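# Making your own wedding seating plan board

Leave the seating plan until the replies are in. Chase the late ones in a single evening by phone, then close the list. Anyone who says yes after that goes on a spare place at the end of a table.

You will need:

- one large sheet of mounting card
- plain white cards, one per table
- a pencil, a ruler and a fine black pen
- glue dots

1. Write each guest's name on a slip of paper and sort the slips into tables on the floor. Start with the people who can't move, such as parents and anyone who needs to be near the door.
2. Type the names up by table and have someone else check the spellings. Tainá Brandão checked ours and found 7 mistakes.
3. Copy each table on to its own card, first names and surnames.
4. Lay the cards on the board without sticking them. Adjust the gaps with a ruler, mark the corners in pencil, then fix them down. 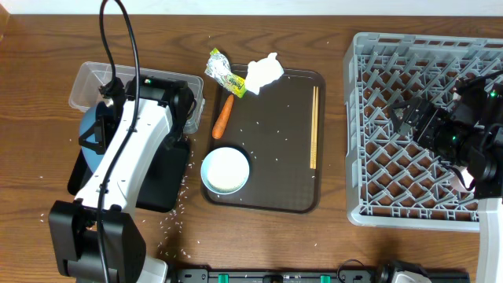 Table names are easier to find than numbers if you keep them short. We used places we had been to, so the top table was Vinholm. For the centre of each table, keep things low enough to talk over. A shallow, clear plastic container with rounded corners will do for holding favours, and on a brown wooden table with a visible grain you can do without a cloth. Loose rice scatters a long way — put it in paper cones if guests are going to throw it, and check that the venue allows it.

Stand the board near the entrance, at eye level. Bring the pen and two blank cards on the day for changes.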